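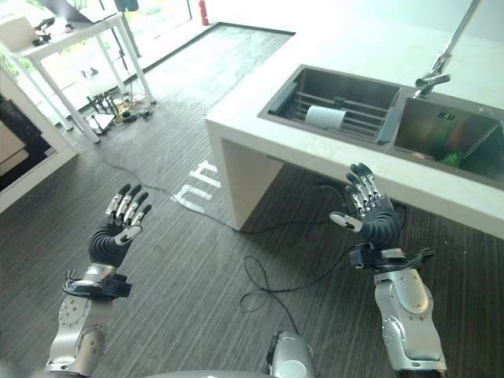

3.2 Sink and counter

Figure 3. Sink station with a stainless steel double basin set into a white counter. The left basin holds a metal rack with a paper towel roll lying across its bars.

Sink layouts were coded under the scheme of Wegener and Pichler, which treats each basin as a separate storage zone. In Figure 3 the left basin is coded as "racked" and the right, deeper basin as "open". The faucet stands at the back right and is assigned to the right zone. Paper goods resting on a rack were coded as stored items – their orientation was noted but not scored. Of the 1,792 zones in the Brorkham set, 1,296 were coded as open. Small objects lying in a basin were entered as residual items, with no further class given.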